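Welmont House refurbishment, washroom and linen strand
Progress report to the Pendano Fund
Oct 21, 2019

Quick one this time as the quarterly return went in late and we are still catching up. Fuller figures in the December report.

Where we are. First-floor washrooms at Welmont finished bar snagging. Ground floor started, tiling held up by the supplier (see below). Towel bars are going up ahead of the other fittings because residents asked for them first — wet towels over doors and radiators was the top complaint in the spring survey and we said we would deal with it early.

Bars are the plain black ones agreed at the last review, two wall brackets each, fixed level. Pink towels from the new linen order have gone on in the sample bay so people can see the colour against the grey wall before we commit to the rest.

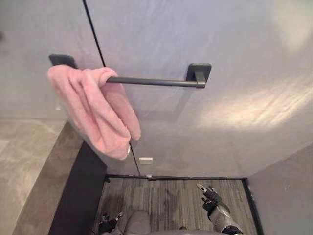 Fixtures and linen

Sample bay. Pale grey paint, grey wood-grain floor, thin black trim where the floor meets the wall. Feedback on the floor good. Feedback on the black fittings mixed, a few said they would of preferred chrome, but most said they are easy to see against the wall and that was the reason for choosing them. Staying with black.

Still on the snag list for the bay: thin black cable running down the wall behind the bar. Needs clipping or trunking before sign off. Electrician booked, no date confirmed. Small white plate low on the wall stays where it is.

Bar height. Set for a standing adult at present. Two residents who use chairs tried it and found the reach ok but said it was hard to get a towel folded over evenly from sitting. Proposal is a second, lower bar in the accessible rooms. Cost of this is inside contingency, no extra ask.

Linen. First delivery from Liapis came in at 80 bath towels, all pink, all checked in and labelled. Quality is good, thick and soft. They are bulkier than the old ones and that has a knock-on: fewer to a shelf in the linen cupboard, and they bunch up on the bar unless someone takes a minute over it. Housekeeping have asked for a longer bar in the shared rooms so a towel can be opened out fully. Looking at it. Ilow can supply the longer length in the same finish, lead time three weeks.

Hanging trials going on in the bay. Mainly want to know how much of the bar one towel takes up when it is put on loosely, as most people will do it, and whether the brackets get in the way at the ends.

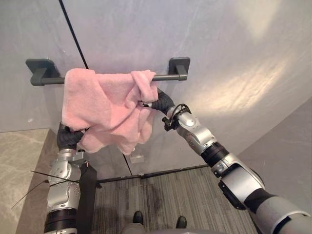 Towel being handled at the bar, sample bay, Welmont.

Early view from the trials — loosely hung, the towel sits in a heap and takes up a fair bit of the rod, so one towel per bar in single rooms and no doubling up. Brackets not a problem so far. Will write up properly once the longer bar is here to compare.

Spend this period
Bars, brackets and fixings: £871
Towels, first delivery: £671
Paint, trim and flooring for the bay: £1,902
All within budget lines. Invoices with the finance return.

Delays. Ground floor tiles short delivered, remainder promised but we have heard that before. Have moved the decorators onto the corridor so no days lost yet. If tiles slip again the ground floor handover goes into the new year and we would need to ask you for a change to the milestone date. Will flag as soon as we know.

Next
Clip the cable and close off the bay snag list
Order one longer bar from Ilow to test
Decision on lower bars in accessible rooms
Second towel delivery, hold untill shelf space is sorted
Resident walk round of the finished first floor

One thing needed from you: confirmation that the lower bars can come out of contingency without a formal variation. An email is fine.

Welmont House project office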